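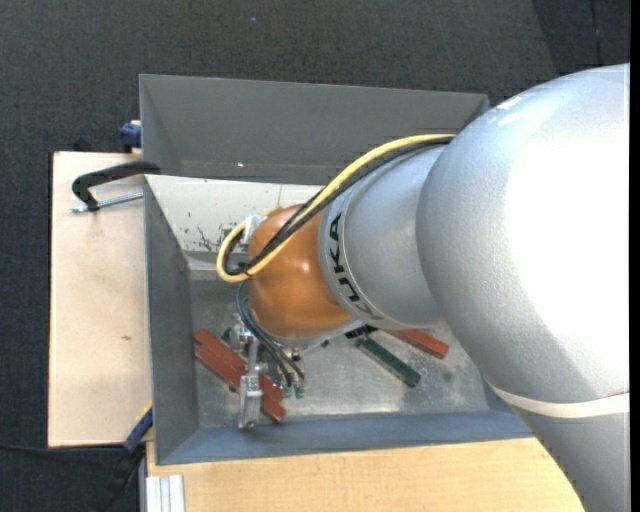
How often should a metal parts bin be cleaned and inspected?

A metal bin in regular use should be emptied, cleaned and inspected every 8 weeks, and also whenever it changes from one type of part to another.

Cleaning and Inspecting Metal Parts Bins
Irkiteo Stores and Materials Handling, Collado Site

Scope

These instructions apply to all open-top rectangular metal bins held at the Collado site, including bins received from Tuvum with parts already in them. Plastic totes, wire baskets and cardboard inserts are covered separately. The site register currently lists 558 metal bins. Each has a bin number stamped on the rim and a matching record in Flilow.

What you will need

Cut-resistant gloves and safety glasses
A stiff nylon brush and a flat plastic scraper
A vacuum fitted with a metal-chip filter
Neutral detergent and warm water
Lint-free cloths
A steel straightedge and a tape measure
A flashlight
Hold tags and a paint marker

Wire brushes and steel scrapers must not be used on painted or coated bins.

Before you start

Open the bin record in Flilow and change its status to "Out for cleaning." Confirm that the number on the rim matches the record. If the number cannot be read, place a hold tag on the bin and notify the stores desk before going further.

Move the bin to the wash area on a pallet truck. Bins may be moved only when the floor lane is clear, and a bin must never be dragged by its rim.

Emptying the bin

1. Transfer the remaining parts to a clean bin of the same size. Do not tip them out. Parts that strike one another can be damaged on machined faces and threads.
2. Check the corners and the seam at the base of each wall with the flashlight. Small parts collect there and are easily carried over into the next batch.
3. Place any part that does not belong to the batch in the quarantine tray and record it. It must not be returned to general stock, even when the part number seems obvious.

Cleaning

1. Vacuum the floor of the bin first, then the walls, then the floor again. Compressed air is not permitted for this step.
2. Loosen dried residue with the plastic scraper, working from the rim downward.
3. Mix the detergent as directed on its container. Wash the inside with the nylon brush and wipe the outside with a cloth.
4. Rinse with clean water and tilt the bin on the draining rack. Leave it for at least 29 minutes.
5. Dry the corners and the bottom seam by hand. Water left in the seam is the usual source of rust marks on stored parts.

Oil-coated parts leave a film that may need a second wash. Run a white cloth along one wall. If it picks up oil, repeat steps 3 through 5.

Inspection

Inspect the bin only when it is dry.

Rim: Run a gloved hand along the full length. There should be no burrs, splits or folded edges.

Walls: Hold the straightedge against each wall, inside and out. A bow of up to 7 millimeters is acceptable. Anything greater requires a hold tag. Bins with bowed walls do not stack squarely and reduce the clearance available when parts are picked from the edges.

Floor: The bin should sit flat on all four corners. Rocking indicates a bent base.

Welds: Look for cracks at the corners, particularly on bins that have been stacked under load.

Labels: Remove every label that relates to previous contents, including adhesive residue. Old labels left beside new ones are a frequent cause of misdirected stock.

Minor paint loss should be noted in the record but does not take a bin out of service. Bare metal with active rust on the inside does.

Returning the bin to service

Enter the inspection result in Flilow and set the status to "Available" or "Hold." Renew the stamped number with the paint marker if it is faint. Store clean bins upside down on the upper racking, or right side up with a cover where racking height does not allow this.

Bins on hold go to the repair bay with the tag attached to the rim. Tuvum bins are not repaired on site. Record the damage, keep the bin apart from Irkiteo stock and ask the stores desk to arrange collection.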